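[티켓] 채권 보유 현황 화면에서 선순위 채권 만기분이 누락됨
제품: Fleltari 채권 모니터 / 담당: 시장데이터 지원팀 / 상태: 해결됨

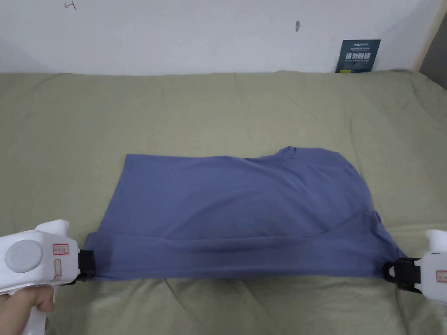
1. 접수 내용

접수자: Virgilio Catacutan (Stunura 경제리서치)
우선순위: 보통

은행별 채권 보유 현황 표에서 선순위 무담보채 합계가 맞지 않습니다. Tarnach 은행을 조회하면 후순위채는 전부 나오는데 선순위채는 7월 만기분부터 보이지 않습니다. 같은 조건으로 CSV를 내려받으면 2,385행이 나오고, CSV에는 7월 이후 만기분이 들어 있습니다. 화면과 파일의 합계가 서로 다릅니다.

브라우저를 바꿔도 같습니다. 동료 계정으로 조회해도 같은 결과가 나왔습니다. 은행 구제금융 관련 보고서에 이 표를 인용해야 해서 어느 쪽 숫자가 맞는지 먼저 알려 주시면 좋겠습니다.

2. 1차 답변 (오전 10시 40분)

작성자: Konrad Szczepańska

확인 중입니다. 우선 CSV 쪽 숫자를 쓰시기 바랍니다. CSV는 원장 테이블에서 직접 뽑고, 화면은 집계 캐시를 읽습니다. 아래 항목을 회신해 주세요.

- 조회 시 선택한 통화 (유로 환산 또는 원통화)
- "정부보증 포함" 체크 여부
- 다른 은행에서도 같은 현상이 있는지

3. 접수자 회신

통화는 유로 환산, 정부보증 포함은 체크한 상태입니다. 체크를 풀면 누락이 없어집니다. 다른 은행은 다섯 곳을 봤고 그중 두 곳에서 같은 현상이 있습니다. 두 곳 모두 보증 기간이 중간에 연장된 은행입니다.

4. 조사 기록

- 캐시 강제 갱신: 변화 없음.
- 집계 작업 로그: 오류 없음. 작업 시간은 약 11분으로 평소와 같음.
- 원장 테이블 직접 조회: 7월 이후 만기분 정상 존재.
- 집계 쿼리 확인: 정부보증 포함 조건에서 보증 테이블과 조인할 때 최초 보증 종료일만 참조함. 연장된 종료일은 별도 컬럼에 저장되어 있는데 이 컬럼을 읽지 않음.
- 결과: 최초 보증 종료일 이후에 만기가 오는 선순위채가 집계에서 빠짐. 후순위채는 보증 대상이 아니라서 조인을 거치지 않음.

Pastor 배치 서버의 구버전 쿼리와 비교했습니다. 구버전은 두 컬럼 중 늦은 날짜를 쓰고 있었고, 이전 작업 때 이 부분이 옮겨지지 않았습니다.

5. 조치

집계 쿼리에서 연장 종료일이 있으면 그 값을 우선 쓰도록 수정했습니다. 검증 환경에서 Tarnach 은행과 회신에 적힌 은행을 다시 조회했고 화면과 CSV의 합계가 일치했습니다. 운영 반영은 오후 6시 배치 이후입니다.

반영 후 사용자가 할 일:
- 화면 우측 상단의 "다시 불러오기"를 한 번 누를 것
- 저장해 둔 조회 조건은 그대로 사용 가능
- 화면 표를 복사해 둔 문서가 있으면 선순위채 합계를 다시 확인할 것

6. 접수자 확인

운영 화면에서 확인했습니다. 7월 이후 만기분이 나오고 합계도 CSV와 같습니다. 보고서에는 CSV 기준 숫자를 넣어서 고칠 것은 없습니다. 한 가지만 더 요청드립니다. 각주에 보증 종료일이 최초 기준인지 연장 기준인지 표시해 주시면 좋겠습니다.

7. 종료 메모

각주 표시는 기능 요청으로 따로 등록했습니다. 본 티켓은 해결로 닫습니다.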